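A Day at the Garside Mill Open House

Monday, February 26, 2018
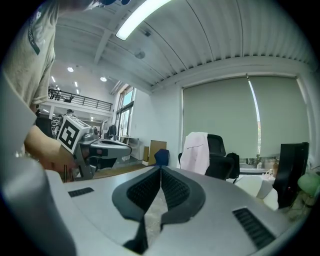
I have wanted to get inside the old Garside woolen mill ever since we moved to Mumau, and this winter they finally opened the whole place up, all the way to the dye house! I got there before the doors opened and there was already a line down the ramp. Admission was $7, which got you a paper map, a sticker, and the run of both floors until four o'clock.

Start with the carding room if you go. I didn't, and I was sorry later, because everything else makes more sense once you've seen raw fleece go in one end as a greasy gray mess and come out the other as a soft rope you could almost see through. They let us hold a length of it. Pull gently and it just drifts apart, give it a little twist and suddenly you can't break it. I stood there doing this for far too long.

The spinning floor is upstairs and it is LOUD. They hand you foam earplugs at the top of the stairs, and please use them. The big spinning mule runs the full length of the windows, and the carriage rolls out and back across the floor with all the threads stretching behind it. Only 38 of the spindles had yarn on them for the demonstration, but it was still a wonderful thing to watch. The whole floor hums right up through your shoes.

After that I went down to weaving, where they had two looms going. One was making a plain gray blanket cloth and the other a green and rust plaid called Skerau, which the mill first wove for a hotel up the valley and never stopped making. The weaver had a broken thread while we were watching, and she found it, tied it and had the loom running again before I'd worked out what was wrong.

The dye house was my favorite (I know, I said that about the carding room too). It smells like wet sheep and vinegar. There's a wall of sample cards going back 70 years, each with a little tuft of wool stapled next to the recipe, and the old reds are still so bright! The floor slopes to a drain in the middle and it was slick in places, so wear decent shoes.

Lunch was soup and rolls from Zeten, the bakery across the bridge. The lentil was gone by noon. I had the potato and leek and went back for another roll.

The mill shop is small and takes cash only. Seconds are in the bins under the window, and if you don't mind a slub here and there, they're a very good buy. I came home with a Skerau scarf and a bag of carded wool that I have no idea what to do with.

They're doing it again in October, with the water wheel running if the repairs are finished. Parking is behind the church.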